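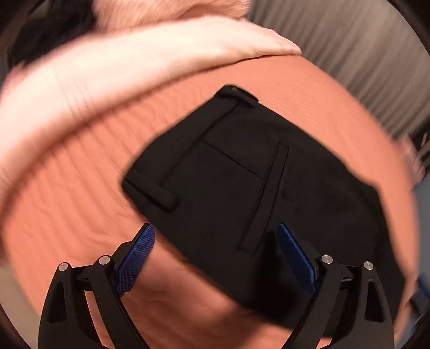

Slide 1: Black trousers, back view. Belt loops and welt pocket.

Open with the title, then straight to the subject: how black dye behaves in laundering, and what we can put on a care label that people will follow.

- Black is the hardest shade to hold. It needs a heavy dye load, and any dye left unfixed comes off in the first washes.
- Two kinds of loss, often confused. Bleeding: dye leaves the fiber in water. Frosting: surface fibers break and scatter light, so the cloth looks gray with the dye still in it.
- Point to seams and pocket edges. Raised areas frost first.

PAUSE — ask who washes dark clothes inside out. Move on after a few hands.

Tekarby trial, run by Ecaterina Avram. 20 garments, 11 washes each, two groups: right side out and inside out. Same detergent, same load size. Keep the method short; Karla Meléndez has the full sheet for anyone who asks.

- Color read at four points per garment.
- Inside-out group kept more depth at the seams. Flat panels showed little difference.
- Limits: one fabric, one machine. Say this before the Q&A.

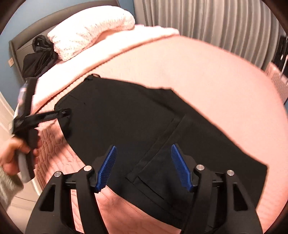 Slide 2: Trousers laid flat on the bed.

Drying and storage. Go slower.

- Direct sun fades reactive blacks unevenly. Dry in shade.
- Overdrying adds abrasion. Take out slightly damp, finish flat.
- Press from the wrong side or through a cloth. Shine on seams is flattened fiber — steam recovers part of it.

Hand over to Samran Hemmin for the label wording. Leave the Onura draft on screen.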